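Datasets › Home & Kitchen › Data cards
Last updated: 19 June 2018
2 min read

# Skasdale Kitchen Chores

Hello, and thank you for stopping by! Skasdale is our little collection of everyday kitchen work: wiping down, folding cloths, and the bits of fuss that go on near the coffee things and other appliances. It holds 284 clips, and Lucía Echevarría has patiently labeled every one of them (bless her).

## Cloths

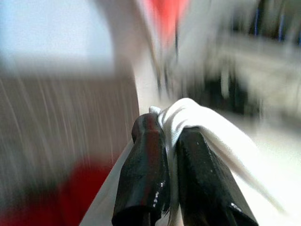 White cloth, gathered and draped. Label: `cloth_held`.

We use one label for towels and rags alike, as even Hubert and I couldn't agree on which was which. Please don't split them without writing to us first!

## Appliances

Shiny black finishes are lovely in a kitchen and a bit of a trial for anyone drawing outlines, so take your time with reflections and lit icons. 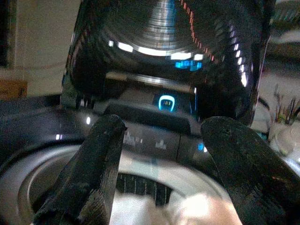

Outline the body of the appliance as a single shape, and leave the lights inside it unless your task really calls for them. A further 11 clips are still being checked and should join the rest in August.

Questions go to Tobiloba Tamuno, who answers kindly and at length.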